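4. Why Students Stay With a School Fishing Team

Figure 2. Table with a desk fan and glass containers.

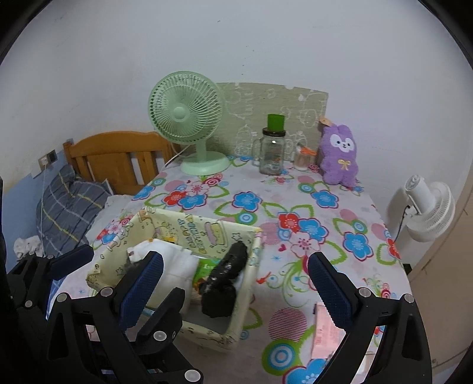 So what keeps a high schooler on a fishing team after the first season? Mostly it's having a regular boat partner, and the kids who kept the same partner all year were the ones who signed up again.

I didn't expect that when I started. I came into this study pretty sure the answer would be winning, or at least catching something worth bragging about. I fished as a teenager and I remember the fish a lot better than I remember the paperwork. But when I sat down with the sign-up sheets from Clemham and Ibarra, the two school leagues that let me go through their records, the catch totals told me very little about who came back. Plenty of students who blanked at every event were back on the list the next April, and a few of the best anglers in either league had dropped out.

A word on the records themselves. Between them the leagues had 1,609 individual event entries on file, covering 638 students. An entry is one student at one event, so a kid who fished the whole season shows up again and again. Clemham keeps its entries on paper (lovely handwriting, terrible filing) and Ibarra uses a spreadsheet that has changed hands more than once. I typed up the Clemham sheets myself and then Nilmini Hettiarachchi checked my typing against the originals, and she caught a fair number of slips - mostly swapped partner names, which would have been a real headache for this section.

We also mailed a short survey and got 200 back. I kept the questions plain. Who did you fish with? Did you pick them? Would you fish with them again? There was a blank space at the bottom for anything else, and the students used it! One wrote a full page about a lost crankbait. Another wanted me to know that the launch at Wirkusero Lake needs a longer dock, and having backed a trailer down that ramp, I agree.

The survey answers line up with the entry records pretty well. Students who chose their own partner liked the arrangement better at the start, but by the end of the season that gap had mostly closed. Kids who were paired by a coach and then left alone to work it out were about as happy as the ones who came in with a friend. The trouble showed up with students who got moved from boat to boat. They told us they never learned where anything was stowed, never got to run the trolling motor, and felt like a guest all year.

There's a limit to how far I'd push this. Some kids get moved because they were already unhappy, and the records don't say who asked for the switch. Ibarra's coaches remembered a few cases and Clemham's remembered others, but memory isn't a data source I want to lean on. I went back and set aside the switches that a coach could clearly tie to a boat being out of service, and the pattern held up in that smaller group, though it was weaker.

Boat captains matter too, and I take them up in the next section along with the travel costs for the Wistier Open.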